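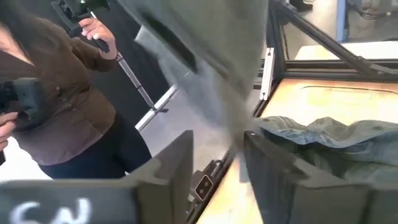
July, aboard the Livik, evening

Oh, what a day! I have spent most of it on a hatch cover with a notebook on my knee, and I would do it again tomorrow if they let me.

We came alongside at Stesside a little after 3 in the afternoon with the part-cargo from Lellamham, which is 203 bundles of sawn timber and, down in hold 2, the bagged seed that all the fuss has been over. I had read the charterparty twice on the way across (yes, for pleasure, on my bunk, with biscuits) and I was dying to see how the laytime would work out in real life. When does the clock start? In the lecture room it is a line in a contract. At the berth it is the master handing over the notice of readiness while the agent peers at his phone and the rain comes in sideways!

And the rain matters, that's the lovely part. Our charter says weather working days, so when they closed hold 2 for the shower I wrote down the time the hatches went shut and the time they came open again, and so did the mate, and so did the terminal foreman, and our three sets of times didn't agree. The mate thinks it will all come out in the statement of facts. I think there is a whole essay in it. Does the timber count as stopped too, when timber can be worked in the wet and only the seed can't? The gang did stop on both hatches. I went round and round on that over supper and I still don't know.

The demurrage rate is 3,000 a day, pro rata, so a shower can cost somebody proper money. I can't get over it. All my life I have looked at rain on a harbour and thought, oh, rain.

The Kan is lying astern of us waiting for the same crane, and her people came to ask when we'd be done. She is on a different form of charter altogether, one where waiting for the berth counts against the charterer, so they seemed very cheerful about it.

Must look up the old cases on shifting between berths before breakfast. Also buy a waterproof notebook, the page with the hatch times has gone soft and I had to copy it out again in the mess. Hatches open at six. I want to be up there before they start.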